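Jul 5, 2026

Up early and out to the shop before it got hot. Magnus had left the side door unlocked again and the fan running, so I had a word with him about that later. Otherwise I had the bench to myself until lunch.

The base plate for the arm is finished. I drilled the last holes and deburred them, then found I had bought the wrong length of bolt, so it is clamped down for now. I will stop at the hardware place in Stikham on the way home tomorrow. The power supply is mounted under the bench and the cable runs are tied up, except for the emergency stop, which still dangles. Delyth wants it on the left side where she can reach it from the stool. I want it on the right. We will probably end up with two.

Most of the day went to the simulator. Lino rebuilt the practice table in it last week and I had not tried it properly. It has a round table, an energy drink can, a mesh pen holder with a marker in it, and a milk carton. The job is to get the gripper over the things on the table and pick one up without knocking into the rest. I set the approach height too low on the first batch and the fingers clipped the can nearly every time. Raised it and ran the batch again.

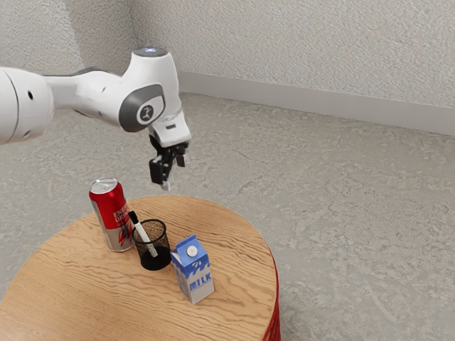
With the new height I did 200 runs before lunch and 474 by the time I quit. I had meant to get to 500 but the laptop was hot enough to slow down and I was hungry. The can is fine now. The marker is still bad. The fingers close on the rim of the pen holder and drag the whole thing along, and I think the angle of the wrist is the trouble more than the height. Lino says to come in from the side. I tried that 3 times by hand at the end of the day and got it once, so he may be right.

The milk carton I have left alone. Amedeo Piras thinks we should do the real one with a carton full of water so the weight is honest, and Delyth said not over her power supply. I agree with her.

Wrote to Wemine about the replacement motor. They said March when we first ordered it, and it is still not here. If there is no answer by the end of the week I will ask for the money back and use the spare from the old Skullavdale kit. It is noisier but it turns.

Swept up, wrote the new height on the whiteboard, and locked the side door myself. Still to do: bolts, the stop button, a longer network cable, and give Magnus back his calipers.

Supper was cold chicken. Bed by ten.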